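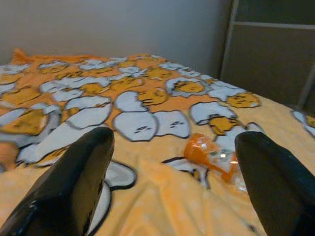

February 6, 2018

Wash test on printed cotton, second series. Clem Hapeta asked me to write the numbers here and not only on the loose sheet, so I do it before I forget.

Swatches are from the Amska roll, yellow ground, pigment print. I cut 35 pieces and overlocked the edges. Two pieces frayed anyway and I took them out. The rest went in at 40 degrees with the Brosora powder, 19 cycles, line dried in the back room.

The yellow keeps better than I expected. Loss is small until cycle 12 or so, then it goes faster. The black outline is the problem. On the fold lines it becomes gray and the edge looks dusty. I rubbed it with white cloth, dry and then damp, and the damp cloth took color every time. I think the binder was not cured enough, but I have no proof of this. Okonkwo should still have the oven record for that batch, I will ask.

 A large figure has long outlines, so more of them fall on a fold.

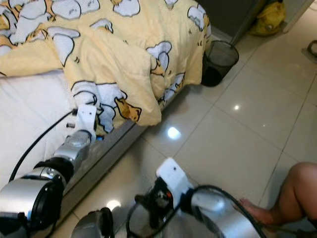 Yellow duvet with the large character print, rumpled on the bed.

Shrinkage: swatches were 250 mm before, the mean is now 243 mm in warp direction. Weft not measured yet, the good ruler was in the other building.

To do: repeat the damp rub with the Iranus cloth, which is less fluffy. Cure five new pieces for longer, same temperature. Clem wants the cycle 12 pieces kept apart, they are in the blue envelope in my drawer.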